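About Zundstead School

Zundstead School is an independent day school for pupils between the ages of 7 and 18. It was founded by a group of families in Hepburn who wanted a school within walking distance of their homes, and it still stands on the land they bought for the purpose. The school now has 1,161 pupils and employs 107 teachers.

The school is divided into five houses. Every pupil joins a house on arrival and stays in it until leaving, and brothers and sisters are placed together unless their parents ask otherwise. House tutors meet their groups each morning and are the first point of contact for families.

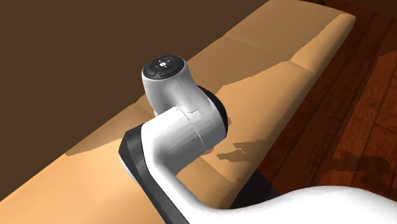

White and black robotic arm over a long tan surface (computer rendering)

The Head of School is Domenica Nägeli.

Teaching follows a broad course up to the age of 14. All pupils study two modern languages, and music is taught in every year. Older pupils choose their subjects with the advice of their tutor and may take part of their course at Pinon House, our sixth form building, where the main library is also kept.

Admission is by interview and a short written paper, held each December for entry the following autumn. Bursaries are awarded according to family income and are reviewed yearly. Enquiries about bursaries are treated in confidence and should be sent to the Bursar, Kilian Zwahlen.

The school is governed by a board whose members serve for terms of five years. Minutes of its meetings may be read at the school office during term.

Page last reviewed: January 4, 2022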